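The tea world loves a rule, and the rule this summer is never to boil water twice. Second boiling, we are told, drives out the oxygen and leaves the cup flat. Cornik, which sells a kettle that shuts off at 90 degrees, repeats this often.
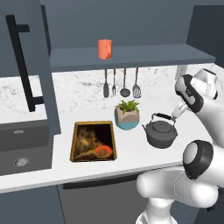
Mahsa Ghaffari doesn't buy it, and wrote in to say she has reboiled the same water for years and never had a guest complain.

I'm with her. The Weltska tasting that everybody cites had 5 drinkers, all of them told which cup was which. Try it blind and get back to me. 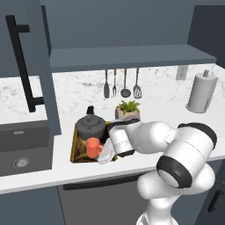 Issue 2603 | June

What does change a cup is the water itself. Hard water leaves a film and dulls a black tea, and no fancy kettle will fix that. A cheap filter might.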